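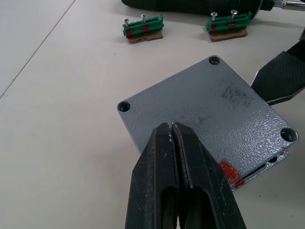
Gray metal enclosure, top face, three of the countersunk screw holes showing.

Setting up your own container registry, part 3: first start, first push, backups

June 30, 2025
By Sverre Backlund

Search this guide Go

If you did parts 1 and 2 you now have a small Linux box on your network with Docker installed, a user called deploy, and a hostname that resolves from your laptop. I'm going to call that hostname registry.haugland.lan all the way through, since Haugland is what I named my home network years ago and I'm too lazy to change it. Swap in yours wherever you see it.

In this part we get Pletora running. Pletora is the little web front end I use on top of the plain registry, so I can see which tags exist and throw old ones out without memorizing API calls. You can skip it and run the registry bare, but then steps 6 and 7 won't make much sense to you.

3.1 Before you start

You need at least 100 GB of free disk on whatever volume will hold the images. I know that sounds like a lot. My first registry had 20, and it filled up while I was on vacation, and every build at Jisside (my two-person shop) failed with an error message that said nothing at all about disks.

Check the space:

df -h /srv

Also check that nothing else is listening on port 5000:

sudo ss -ltnp | grep 5000

If the second command prints nothing, you're good. If it prints something, either stop that program or pick another port and use it everywhere below.

3.2 Starting the registry

1. Log in as deploy and make the folders:

mkdir -p /srv/registry/data /srv/registry/auth /srv/registry/certs

2. Copy the certificate and key from part 2 into the certs folder. Name them domain.crt and domain.key. The compose file expects exactly those names.

3. Create a login. The htpasswd tool is in the apache2-utils package on Debian and Ubuntu:

htpasswd -Bc /srv/registry/auth/htpasswd yourname

CAUTION: The c in -Bc means "create." Run it a second time to add a coworker and it wipes out the file and everybody in it. For the second person and onward, use -B by itself. I have done this more than once.

4. Put the compose file from the end of part 2 in /srv/registry and open it in an editor. Find the line that starts with REGISTRY_STORAGE_DELETE_ENABLED and set it to "true", with the quotes. Without it Pletora will show you a delete button that does nothing.

5. Start it up:

cd /srv/registry
docker compose up -d
docker compose logs -f

You want to see a line with "listening on" in it. Press Ctrl+C to get out of the log — the registry keeps running.

NOTE: If the log complains about permission denied on domain.key, the key is probably still owned by root from when you made it. Run sudo chown deploy on it and start again.

6. Open https://registry.haugland.lan:8443 in a browser. That's Pletora. Log in with the name and password from step 3. The list will be empty, and that's fine!

7. Click the gear, go to Storage, and press Test. It should come back with a 200. A 401 means the password in the compose file doesn't match the one you typed in step 3, and a timeout is nearly always the firewall.

3.3 Your first push

Do this from your laptop, so you find out now if the certificate is a problem.

1. Log in:

docker login registry.haugland.lan:5000

2. Grab something tiny, give it a new name, and push it:

docker pull alpine
docker tag alpine registry.haugland.lan:5000/test/alpine:first
docker push registry.haugland.lan:5000/test/alpine:first

3. Go back to Pletora and reload. There should be a test/alpine entry with one tag.

If the login says "x509: certificate signed by unknown authority," your laptop doesn't trust the certificate yet. Put your CA file in /etc/docker/certs.d/registry.haugland.lan:5000/ca.crt and try the login again. The folder name has to include the port. On a Mac, add the CA to your keychain and restart Docker Desktop (quit it all the way, closing the window isn't enough).

CAUTION: You'll find plenty of forum answers telling you to add the host to insecure-registries. It works, and it also turns off the check you spent all of part 2 setting up. Please don't.

3.4 Cleaning up old images

Deleting a tag in Pletora doesn't free any space. The layers stay on disk until garbage collection runs, and garbage collection is something you have to run yourself.

1. In Pletora, set Keep last to 7 for each repository. That's the number I settled on after a lot of fiddling. Use more if you roll back often.

2. Stop pushes for a bit. I switch the registry to read-only in the compose file and restart it. An upload that comes in during cleanup can end up with missing layers.

3. Run it:

docker compose exec registry registry garbage-collect /etc/docker/registry/config.yml

4. Switch read-only off again and restart. I forgot this in January and spent a whole morning blaming the build server.

NOTE: Newer images of the registry keep the config file in a different folder. If step 3 says the file doesn't exist, look under /etc/distribution.

3.5 Backups

I use Umenow for this, a small script that copies a folder to another machine every night and emails me when it can't. Plain rsync in a cron job will do the same. Back up auth, certs and the compose file no matter what. The data folder is up to you. If you can rebuild every image from source, leave it out and save yourself the disk.

Then try a restore onto a spare machine, once, before you need it. Pull test/alpine:first from the restored copy, and if the pull finishes you can move on to part 4, where we hook this up to the build server.

Related in this guide
Part 1: Picking a machine and installing Linux
Part 2: Hostnames, certificates and the compose file
Part 4: Pushing from a build server
Moving the data folder to a bigger disk
Pletora settings I always change
Umenow: reading the nightly email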